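Clearing out the hall closet, finally

24/04/2024

OK quick one tonight, dinner is in the oven and I have maybe 10 minutes.

So the hall closet. Been putting it off since we moved in. Every time I open the door something slides out and I shove it back with my foot and close the door fast. You know the kind. Lowri Parry came by last week to borrow the step stool and it took me so long to dig it out she said forget it and stood on a chair instead. That did it.

Started right after breakfast. Took everything out, and I mean everything, all down the hallway and into the living room. Big mistake doing the whole thing at once, the dog could not get to her water. Moved the water.

What was in there: coats nobody wears. Three umbrellas, one works. A box marked Codell, which is the street we lived on before this one, still taped shut from the move. Wrapping paper. More wrapping paper. The good vacuum bags I have been looking for since forever, after I went and bought more.

Opened the Codell box. Phone books!! Who moves phone books. Also my grandmother's tablecloth, which I thought was gone for good, so that was a nice moment and I sat on the floor with it for a bit and got nothing done.

The coats went in 2 bags for the church drop off. Bleddyn Jenkins says they are picky now about zippers so I checked all of them. One coat had a parking ticket in the pocket. Paid, I hope.

Then the small stuff, which is the part that always gets me. Coats are easy, you wear it or you don't. It's the combs and the markers and the little bits from pockets and drawers that end up in the bottom of everything. My rule this time was one container, all of it goes in, no deciding untill the closet is done.
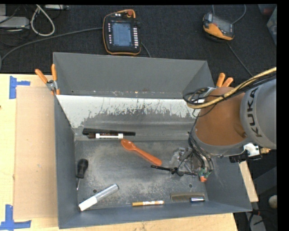
What went back in

Not much! Winter coats on the left, rain jackets on the right, one umbrella (the one that works). Vacuum on the floor with the bags hanging on a hook beside it so I can't lose them again. Step stool right by the door, Lowri, come and get it.

Top shelf is just the wrapping paper and the tablecloth, folded in a pillowcase. Not sure that's the right way to store linen. If anybody knows please tell me in the comments, my mother would of known.

Measured for a second shelf too. There is room for one up high if I go 13 inches deep, any more and the door hits it. Hardware store in the morning if it isn't pouring. Want to get it up before June because then the cousins come and all their stuff lands in my hallway.

Still have to wipe down the baseboards in there. And the light bulb is out, did the whole job with the hall light and a flashlight in my teeth.

Timer's going, got to run. Will post the shelf when its up.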